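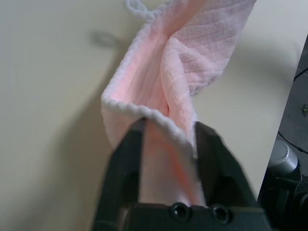
Malachy Corrigan

Section 2. Planning and Budgeting for a Towel-Folding Cell

2.1 Purpose of this section

This section is intended for managers and purchasing staff who are preparing a budget request for a two-arm folding cell. It should be read before any order is placed with Trulell or with an approved dealer. Installation is covered in Section 3, and operator training in Section 5.

2.2 Before requesting a quotation

1. Record the types of towel the cell will be expected to handle. Note the size, the weight of the cloth, and the kind of border. Hanging loops, raised hems, and ruffled edges must be listed separately, as they affect the choice of fingertip.

2. Collect samples of each type and send them with the inquiry. Samples should come from normal stock and should include items that have been laundered many times.

3. Measure the floor area. Allow for the arms, the work table, and a second table for stock. Leave a clear walkway on at least one long side.

4. Confirm the electrical supply with the building manager in writing.

5. Complete the Site Planning Form and return it to the dealer. Quotations issued without a completed form are not binding.

Note: Sites that were surveyed for the earlier Cilis single-arm unit must submit a new form. Measurements taken for that unit do not include space for the second arm.

2.3 Preparing the budget

1. Enter the base price of the cell from the dealer's quotation. Two arms, two grippers, and the control cabinet are normally quoted as one item.

2. Enter the wrist cameras and their brackets on a separate line. A spare bracket should be ordered for each arm.

3. Enter the work table. A plain, light-colored top with a smooth surface is recommended. If an existing table is to be used, obtain approval from the Farouk service office first.

4. Enter the fingertip allowance. At the Bindunura site, fingertips and fasteners for the first year came to $3,732. Sites with heavier cloth should plan for a higher amount.

5. Enter cable covers, floor tape, and spare cables. These items are often left out of first requests and must then be paid for from general maintenance funds.

6. Enter staff time. Allow up to 40 hours for set-up and trial folding before the cell is placed in regular use. 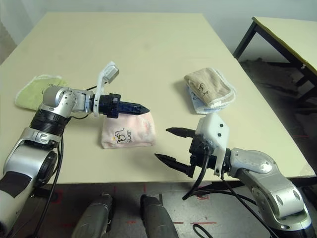 Figure 2-1. Two-arm cell with folded towels on the work table.

2.4 Planning the layout

1. Mark the positions of the table and the arms on the floor with colored tape before the equipment is delivered.

2. Check that both grippers will be able to reach the center of the table. The dealer can supply a paper template for this check.

3. Plan the cable routes on the same drawing. Allow enough slack for the full movement of each arm.

4. Decide where finished towels will be placed and who will remove them.

Caution: Cables on the floor are a tripping hazard. Keep walkways clear and fit covers wherever a route crosses a path used by staff.

Caution: Do not reach across the table while the arms are powered. The budget must include a stop button within reach of each operator position.

2.5 Approval and ordering

Requests are reviewed each August. The completed budget sheet, the Site Planning Form, and the quotation should be sent together to Ciarán Duggan, Equipment Planning. Incomplete requests will be returned without review.

The order code for the standard two-arm cell is 51. Changes to the gripper or camera options after the order has been confirmed may extend the delivery period, and the dealer may issue a revised quotation.

Continue to Section 3, Receiving and Unpacking.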